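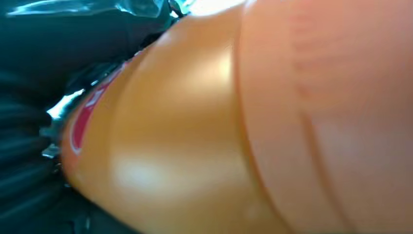 November 12, 2019. Wrist camera check, before anything else gets changed. Ankica moved the mount back last time to give us more distance, and I wanted to know how close an object can get before the picture is no use. Up against the bottle it is no use. I get orange across most of the image and the red part of the label as a blurred stripe, and I can't read any of the print. The highlights on the plastic are also a problem, because the edge finder treats a bright patch as a boundary. For now the grasp code will stop using the wrist image over the last stretch and go on the head camera plus joint positions.

Settings as left:

- exposure fixed, auto off
- head camera stream on, both wrist streams on
- grip current limit 532 mA
- close time 6 s, which is slow, but leave it until the thumb is sorted

Senad asked why not fit a different lens. We have one in the Akis box, but it needs a new holder and the printer is tied up with Vesna's parts. Later in November, maybe.

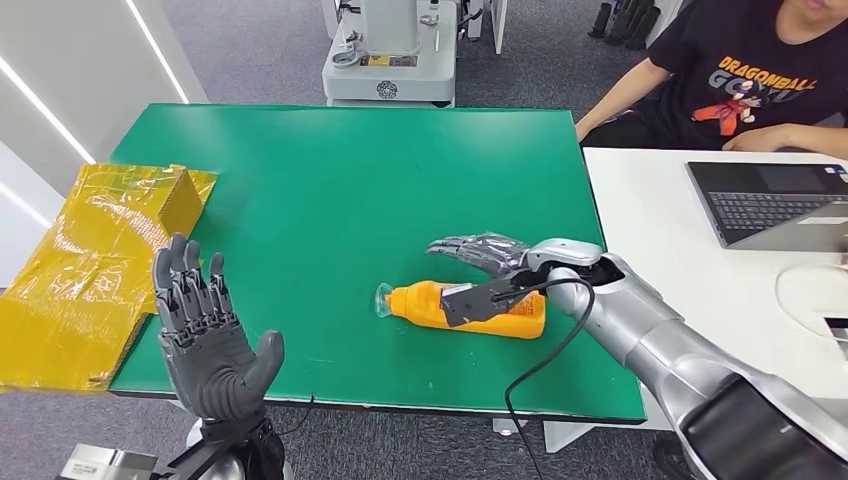 Thumb offset next. The value in the config was still the one from the old hand, and I had been correcting for it by shifting the approach point, so two wrongs were more or less canceling out. I put the approach point back to zero and set the thumb by itself. With the bottle on its side on the green table, the right hand comes over the top with the fingers and the thumb piece presses in from the side, and that is the grasp I want to keep. The left hand stays up and open, out of the way. Left arm is on position hold only, no commands sent to it. The cable from the right wrist hangs off the front of the table and needs a proper clip – I don't want a loop there once we start doing longer reaches.

Log file for this part is 1235, in the shared folder under Cluma. Ignore the first 30 seconds, I had the wrong frame selected and the plotted hand position is mirrored.

Two things I changed in the script:

1. Finger closing now starts with the thumb. Before, the fingers went first and could push a round object along the table.
2. The release opens to half, waits, then opens fully. Dušan's idea from the Stamatopoulos gripper.

Neither one is committed yet. The branch is called thumb-first, on the workshop machine only.

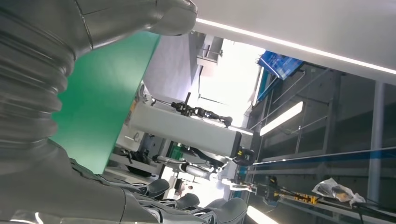

Still open is the wrist camera view when the arm is turned well over. The room comes in at a steep angle and the light strips and the window are much brighter than everything else. Fixed exposure can't cover that and the close-up work both. Options are two exposure presets switched by wrist angle, or a blind on the window. I'd try the blind first. Preben has one left from Floststead and says it should fit if the bracket is trimmed.

To do:

- clip for the right wrist cable
- ask Preben about the blind
- repeat the grasp with the bottle turned end for end
- commit thumb-first after Dušan has read it
- write the thumb offset on the hand itself, with a paint pen, so this doesn't happen again

Battery packs are on charge on the back shelf. Please leave the right hand powered down until the clip is on.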